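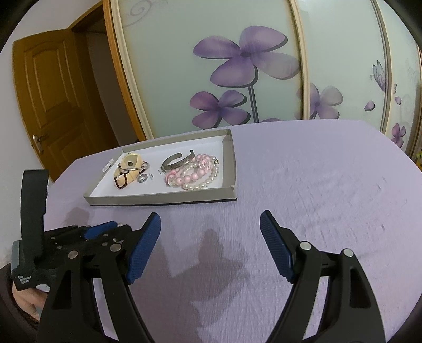 2 min read

Ticket: Bracelets and fabric pieces tangling in shallow tray
Opened by: Wulan Raju
Assigned to: Gion Zwahlen, Flonov customer support
Product: Entili shallow tray, white base
Status: Resolved

Wulan Raju, 9:10 am
I bought the Entili tray in August to keep my everyday jewellery in one place. It normally lives in a drawer in the wardrobe. Every time I open the drawer the beaded bracelets have slid into the fabric pieces and I have to pick them apart. The pearl-look string is the worst – it gets wrapped around the pink bracelet with the roses, and the roses catch on everything. The silver cuff has also started to look dull and I'd like to know if the tray is doing that.

I haven't taken the label off the side yet in case you need it.

Gion Zwahlen, 9:48 am
Thanks, Wulan. A few questions.
Does the drawer stop hard when you close it?
Is there anything under the tray?
Do you have the Gerimach divider set, or only the tray?

Wulan Raju, 10:15 am
Yes, it stops hard. Nothing under it, the tray sits on the bare drawer bottom. Only the tray. I didn't know there was a divider set.

Gion Zwahlen, 10:40 am
The base is smooth, so round beads will roll when the drawer stops. Please try this first, no need to buy anything:

Put a piece of non-slip mat under the tray, cut a bit smaller than the base.
Lay a folded face cloth or a bit of felt inside.
Keep the cream fabric pieces at one end and don't rest the bangle or the reddish-brown beads over them.
Lay the pearl-look string out straight along one wall. Please don't curl it around the pink bracelet.
Put the small oval piece in a lidded pot or an egg cup.

On the cuff, silver-coloured metal can dull in open air whatever it is kept in. I can't tell from a photo what the metal is. Wipe it with a dry soft cloth and store it in a closed bag. Go easy on the engraving, and skip any dip cleaner unless you know what it's made of.

Wulan Raju, 4:25 pm
Mat and felt are in. I opened and shut the drawer a few times and the tray stays put. The pink bracelet still creeps toward the pearls, but much less. The cuff came up a bit brighter with the cloth. It's in a bag now.

Gion Zwahlen, 4:50 pm
Good to hear. For the creeping, fold a strip of card into an L and stand it between the two. If it works and you want something sturdier, the Gerimach set has 2 dividers that press against the side walls. You can peel the label off now – warm soapy water on a cloth will lift any glue.

Wulan Raju, 5:20 pm
Card strip works. I'll leave it at that for now. Fine to close.

Closed by Gion Zwahlen. Cause: movement on smooth base. Fix: mat, felt lining, card divider. No replacement sent.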